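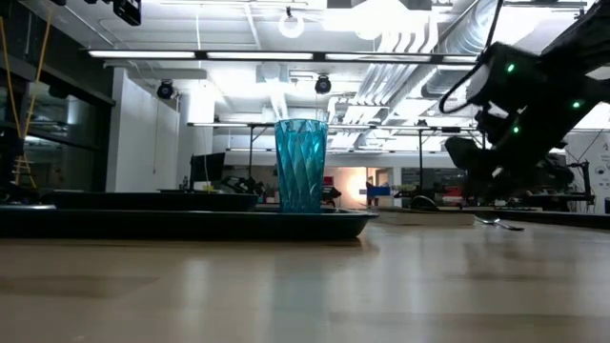
The blue tumbler on its tray, Tikik station.

Minutes, demonstration review, Skomton workshop, April
Start 3:30 p.m. Present: two from Hevia, the Millet operators, the note taker.

1. Count. The log stands at 1783 recorded examples of the table-setting task. Hevia asked for 500 more. The note taker asked what the last 500 had bought us and did not get an answer. Request parked.

2. Quality. Millet says the operators are getting smoother. Smoother for the operators is one thing; we have no test showing the policy learns more from it. Agreed to hold back 30 examples and score them blind before any more praise goes in the report.

3. Variety. Same cup, same plate, same tray, week after week.

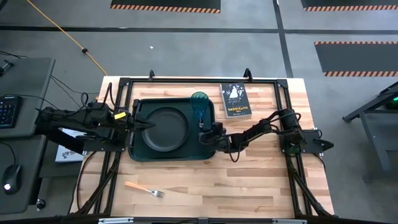 Hevia's view is that small shifts in where things start will be enough. The operators doubt it, and so do these minutes. A translucent cup is hard on the cameras, and nothing in the log says which failures were down to that. Failed grasps are to be kept and labeled from now on. Until now some were deleted, and we can't say how many.

4. Two arms. Millet to write down when an example counts as two-handed. The present wording can be read 3 ways.

Next meeting in May, if the blind scores are in. No scores, no meeting.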